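3.2 Container geometry and access behavior

Shared storage containers in offices are rarely studied as objects in their own right. Earlier work on workplace kitchens and break areas has mostly treated them as background to questions of food waste or informal talk. In the present study the container is the unit of analysis. We recorded the form of the opening, the type of closure, the ratio of height to inner diameter, and the place where the container normally stood between uses.

The sample consisted of 107 containers in use at 14 office sites. Each site was visited once by the same observer, who followed the protocol set out by Cadwaladr in the Potia pilot. Containers were included if they were left out for general use and could be opened without a tool. Locked cabinets, refrigerator boxes and packaging in which goods had been sold were left out. Where a site had more than one container of the same model, only the one nearest the main entrance was measured.

Closures were sorted into four classes: loose lids, screw lids, hinged lids and sliding panels. A hinged lid was defined as one that stays attached to the body through the full range of opening. Bodies were classed as low when the height was smaller than the inner diameter and as tall in all other cases. The tall class is of interest for access because the contents sit below the rim and the wall limits the angle at which they can be reached (Figure 2).

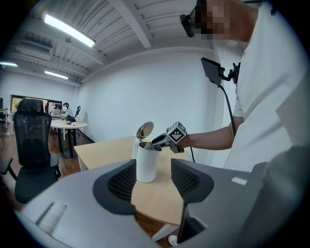

Figure 2. Tall cylindrical container with a round lid in the open position, standing on a table. Access is from above, through the rim.

Lid position was scored separately from closure class. A hinged lid that rests past the vertical leaves the whole opening free, while one that stops short of it covers part of the rim and favors an approach from the opposite side. This distinction was missing from the Wirus coding scheme, in which any lid not fully closed was scored as open. We kept the Wirus categories for comparison and added a second field for the resting angle, read to the nearest ten degrees with a plastic protractor.

Fill level was estimated by eye in quarters of the inner height. Finer steps were tried at the Skukus site and dropped, as repeated readings by the same observer differed too often when the contents were irregular in shape. Mixed contents were scored by the item nearest the rim. Containers found empty were kept in the sample and given a fill level of zero.

Two limits of the procedure should be noted. The visits took place during working hours, so containers that are put away during the day are underrepresented. The sites were also recruited through a single property manager, Vương, whose buildings have similar furniture, and table height therefore varied less than it would in a wider sample. Table height was entered as a covariate in the models of Section 4 but should be read with this restriction in mind.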